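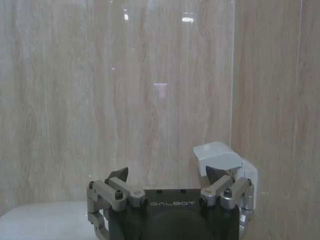

Re: [badstead-tapes] Vaughan seven-inch, second pressing

From: Adelino Morais
Date: 2/3/24

Gisela Ehlers wrote:

> I've got a copy of the Vaughan single with a plain white label on
> the B side and no address on the back of the sleeve. The seller
> said it was from the second pressing, but I thought there was only
> ever one. Does anyone know how many were made? Also, is the version
> of "Firkville" on it the same take as the demo? Mine sounds slower.

Gisela,

There were two pressings. The first was 615 copies, sold mostly at the Willcombe shows and by post. The band had ordered 500 and the plant sent the overrun along with them, then billed for it, which Anselmo was still complaining about years later. Those have the printed label on both sides and his old address on the sleeve.

The second came out the following June, after he had moved, so the address was dropped. I don't have a number for that one. I have seen 1,048 given as the total for both, but I don't know where it comes from and I wouldn't put it in a discography.

"Firkville" is a different take. The demo was done live to four-track with Rosaura on drums. For the single they recorded it again with Olanrewaju, who played it slower and left out the blast beat in the middle. The vocal is new too -- the last verse has two extra lines that aren't on the demo lyric sheet.

Could you check the run-out groove on the B side? Mine has a 2 scratched after the catalogue number, quite faint. If yours has it as well, then it's the later one.

I still have the demo on cassette and can copy it for you. It needs a new pressure pad first, so give me 10 days or so.

Adelino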